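We use cookies to remember your settings and count visits. By staying on this site you agree to our cookie policy. Accept | Read more

Planning a small budget for teaching a robot to fold shirts – where does the money go first?

Lies Verstraete

Hi all! I help run a community workshop in Winton and we finally have a yes on money for something I've wanted for ages: a small setup where people can record themselves folding clothes with hand-held grippers, and later try the results on an arm. I am so excited about this that I've rewritten the shopping list five times already (my poor spreadsheet).

We have $2,000 for this round. Another request can go in for August, but I can't promise anything from it. The arm itself is NOT part of this budget, we'd get time on one at the technical college. So the money is for the hand-held side plus the spot where we work: table, lights, cloth for the background, grippers, spare fingers, clothes, storage for the recordings.

My draft puts $1,000 into two printed grippers with cameras and splits the rest. Is that sensible? Would you buy one gripper first? And does the table matter, or can we use the wobbly one we have? I'd love to hear what you'd spend on first and what you'd leave for later.

Oľga Lukáč

Oh, what a fun project! I planned something very close to this for our club in Fondov, and I'd move some of your money around.

Buy one complete gripper first, then a second set of fingers and soft pads for it, and hold the rest of that $1,000 until you've folded with it for a couple of weeks. Our first list had two of everything, and then we changed the finger shape and had to reprint both. Soft pads wear, markers get scuffed, screws wander off. I'd put $150 aside just for that sort of thing and be happy when there's some left over.

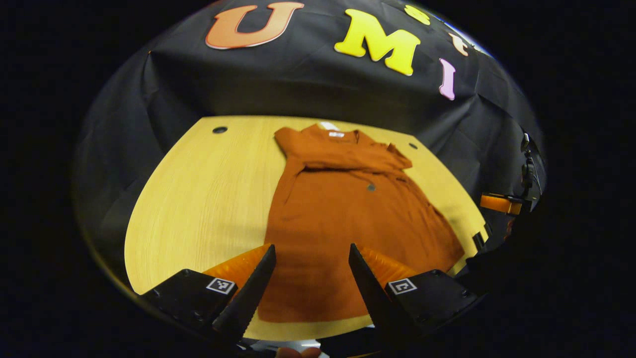 Clothes are the line everybody underfills, so please give them proper money! Shirts do most of the teaching in a folding project and you want variety: thick, thin, stretchy, slippery, with buttons, without. We bought 23 from a secondhand shop and I'd have taken more if the bag had been bigger. Think about color against your table and backdrop too. An orange short-sleeved shirt on light wood, with black cloth hung behind, is easy to pick out even with the top part folded over across the chest, and that's the kind of pairing I'd shop for in the beginning. Leave the black T-shirts and the beige ones for later, when you want things to get hard. Get a few kids' sizes as well, they take up less table and beginners like them.

On the table – yes, it matters, replace the wobbly one. Get one with enough depth that an adult shirt lies flat from collar to hem with some room to spare at the front for your hands. Ours is a Baert desk that came out of an office clearance and I love it. Cable holes at the back are nice to have if you're going to clamp anything to it, so look for those if you're buying used. I'd allow $200, and if you spend less, put it toward clothes.

Backdrop: plain black fabric, the cheapest you can find, wide enough to go around the sides of the table. Don't iron it, life is short. Lights: two, from different sides. Your gripper will throw a shadow on the shirt whatever you do, but with a second light it stays a soft one.

Storage is the part I got wrong. I had one drive in the plan and it filled up well before summer, and then we had no copy of anything. Two drives from the start, please, and a label on each.

So my rough order would be gripper and spares, table, lights, drives, clothes, cloth. Second gripper in August if the request goes through. And ask the college now which fingers fit their arm! You want the same ones on both, and a mismatch would eat the whole spare parts line. Write back when you've got it running, I'd love to know what you ended up with.

plustel_pete

Check if your library lends lights. Ours does. Also Plustel sometimes has ex-display drives, I got mine there, no problems so far but I only use it for music.

Lies Verstraete

Thank you both! Oľga, I've dropped the second gripper and tripled the clothes line, and I've written to the college about the fingers. Pete, the library does lend lights, but one week at a time, so I think we'll still buy. Off to look at desks!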